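5 min read

Re: [photo-software] Moving an old catalog without losing the edits

Hello again everyone,

I meant to answer this last night and then got distracted by supper and a long phone call, so please forgive the slow reply. It's a good question and I've been through the whole business myself, so settle in.
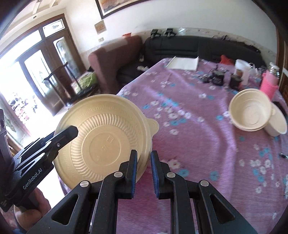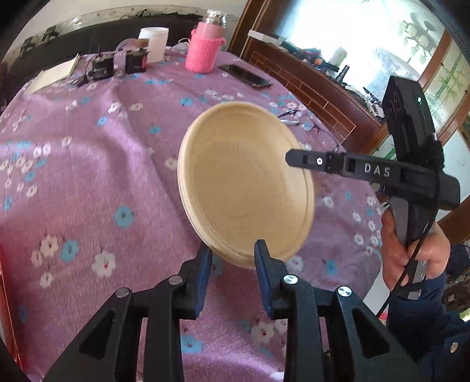
The molded lid, then the bowl.

Our friend in Tevgate wrote:

> I have been using Isido for a long time and my catalog is now up to
> nearly 3000 pictures, most of them raw files with edits. The new
> computer came in July and I'd like to switch to Dulteck while I'm
> setting things up. Can I bring my adjustments across, or do I have to
> start over? The import window only talks about keywords and star
> ratings and says nothing of color or exposure. I'm also a bit worried
> about the folder of black and white conversions I did for my sister's
> book. I would hate to lose those.

First of all, please don't worry, and please don't start over! Your raw files haven't been changed by anything you did in Isido. The edits are kept as a list of instructions in the catalog, and the program applies them each time it draws the picture on your screen. So the originals are as safe as your backups are. (You do have a backup? If you don't, stop reading and make one, then come back. I'll still be here.)

Now the less cheerful part. Dulteck can't read those instructions in any useful way. It will pick up your keywords, your captions, your star ratings and, if you're lucky, the crop. Exposure, white balance, the tone curve and all the local brush work stay behind. Each program has its own way of doing the math, and even two sliders with the same name won't give you the same picture. I spent a whole evening trying to match the "warmth" setting between the two and ended up with a cat that looked like a pumpkin.

What I'd do is sort the catalog into two piles. One is finished work, the pictures you're happy with and don't expect to touch again. Your sister's book goes in there for certain. Export those from Isido as 16-bit TIFFs, full size, with no output sharpening, and put them in a folder beside the raw files. They'll take up a fair amount of disk space, but you'll have exactly the look you worked for, and any program you use later on will open them.

The other pile is everything else. For those, write the keywords and ratings out to sidecar files before you do anything in Dulteck. In the version I have it's under the Metadata menu, and you need to select the pictures first or it quietly does nothing at all – I fell for that one and only noticed a week later. Then point Dulteck at the folders and let it build its previews overnight. Mine took most of a night, and that was on a decent machine.

Do try it on a small folder before you commit. I used 34 pictures from a walk along the canal, a mixture of easy ones and awkward ones, and that was plenty to show me what was going to come across. Two of my keywords had been split in half because they had commas in them, so I went back and fixed those in the old catalog before doing the rest. Much easier than chasing them afterward.

One more thing about the black and whites. If you made them with the channel mixer, jot down the red, green and blue numbers for the ones you love best. Dulteck has a mixer too and you can get fairly close by typing the same values in, then nudging the contrast by eye. I keep mine in an ordinary paper notebook next to the keyboard, with coffee rings on it by now. If you used one of the built-in film looks there aren't any numbers to copy, so the TIFFs will be your record.

And keep Isido installed for a while, even if you think you're done with it. I still open mine every so often to check how I handled some old picture, and it costs nothing to leave it there. Just be sure to turn off its automatic folder watching, or both programs will be writing to the same sidecars and you'll get some very odd results.

As for whether Dulteck is worth the trouble, I like it very much. The shadows come up cleaner, the lens corrections are gentler, and it doesn't make my fan roar the way the old one did. The print window is a step backward, though, and I do miss the side-by-side view with 3 pictures in it.

Does anybody here know if the Dai plug-in works with the current Dulteck? Mine shows up in the list but stays grayed out, and I've reinstalled it twice. I'd be very grateful for any ideas.

Write back and tell us how the test folder goes. If the sidecars give you trouble, paste one into a message and I'll happily take a look.

Warm wishes to all, and happy sorting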